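Plitumstead Neighbors Board > Household & Money > Does buying tissues in bulk save anything?

hirker77
Original post, Tuesday

Macaraeg has the 100-packet case on sale again and I'm being told by my own household that this is hoarding. My position is that a pocket packet from the gas station costs about four times what it does by the case, and that I have a nose. We go through them from November until the trees quit. I've got it all in a spreadsheet, row 2398 of which is a sneeze-related expense. Talk me into it or out of it. 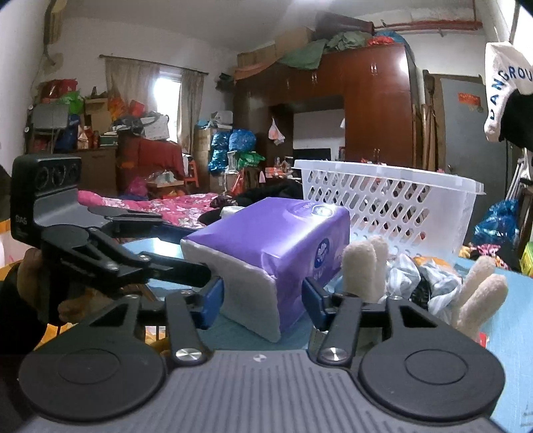 Filed under: Paper Goods, Bulk Buying

Forgot to say, these would be for coats, the car and my desk. We have regular boxes at home and I'm not proposing to replace those. I'm a reasonable man with a coupon.

getik_or_bust
Reply 1

Out of it. I bought a case of 100 from Getik two winters ago. You don't use fewer tissues at a lower price, you use them for everything. I was wiping the dashboard with them. I leveled a table with one. The case was gone by spring and I hadn't even been sick.

mossyporch
Reply 2

Disagree with the above. That's a dashboard problem. Ours lasted a year and a half because I put out one week's worth and the rest live on a shelf in the garage where people are too lazy to go.

getik_or_bust
Reply 3

Garage tissues smell like garage. I said what I said.

hirker77
Reply 4

Smell is a fair point, I hadn't budgeted for smell. Would a bin with a lid fix it? My other worry is the sticky flap. By the third tissue it's picked up coat lint and won't close, and then I'm carrying a packet of one tissue and several crumbs.
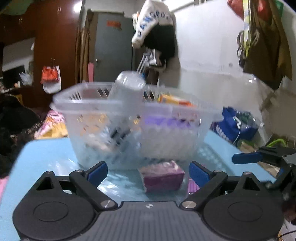 And before anyone says handkerchief, I tried it for a month. It's a fine system right up until laundry day, when everyone in the house suddenly has an opinion.

tuesdaycoupons
Reply 5

Handkerchief. Been using them for years, wash hot, done. You people are debating freight logistics for something you blow your nose on.

mossyporch
Reply 6

Lidded bin works, just keep it away from the paint and the mower. For the flap, fold it under itself and forget the sticky part. Also check the ply on the Macaraeg ones – the sale case last year was the thin kind and I went through two at a time, so there went the discount.

hirker77
Reply 7

Checked. It's the thin kind. I'm ordering it anyway, the coupon runs out tonight.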